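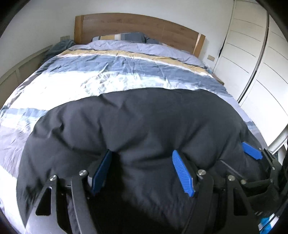
## 3.2 Bedding, room temperature and reported sleep

Figure 1. A double bed with a wooden headboard, two pillows and a striped duvet.

The second part of the study considered whether the weight of bedding kept on a bed through the spring had any bearing on how well people said they slept. Households in Brophy and Bumeo were asked to keep a sleep diary for 30 nights, beginning in May, and to leave their usual bedding in place throughout. Of the 103 households that agreed to take part, 100 returned a diary complete enough to be used. The remaining diaries lacked bedtimes or waking times and were set aside before any scoring was done.

Double beds, of the general kind shown in Figure 1, were the most common in both towns. Where two people shared a bed, each kept a separate diary, and the two were scored separately and then averaged. Room temperature was read at bedtime and again on waking from a Plirkance wall thermometer placed away from windows and radiators. Diary entries were scored on the Gunance scale, on which a night is given a mark from nought to 4 according to the time taken to fall asleep and the number of times the sleeper woke.

Heavier duvets were linked with lower scores on warm nights, mainly through more frequent waking in the early morning. On cool nights no clear link was found. The pattern was similar in the two towns, although homes in Bumeo were warmer at bedtime – a difference that may reflect the greater share of top-floor flats there.

Two limits should be noted. Duvet weight was taken from the maker's label where one could be read and was otherwise judged by the householder, so that some error is likely. In addition, the diaries record what people remembered on waking, and short periods of wakefulness are often forgotten. The effect of mattress type was not examined in this part of the study and is taken up in Section 3.3.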